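**Ticket 167: grasp policy drops on veined counters, sim only**

Status: open, assigned Imtiaz

Re-ran the Uvudside texture sweep overnight. 200 episodes, bowl pick. Plain counter fine. Dark marble w/ heavy veins: 42 fails, mostly wrong approach hieght. Wrist view below, jaws open over the white bowl, teal bottle on its side at left.

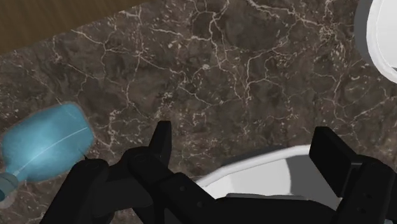
*Render: Béla Szilágyi / Dredetitz sim*

Tried:
- bottle removed, no change
- veins blurred in the texture, down to 26 fails

So probably depth head reading veins as edges. Next: retrain w/ random marble, same seeds. Need teh Amrani checkpoint, Béla pls upload.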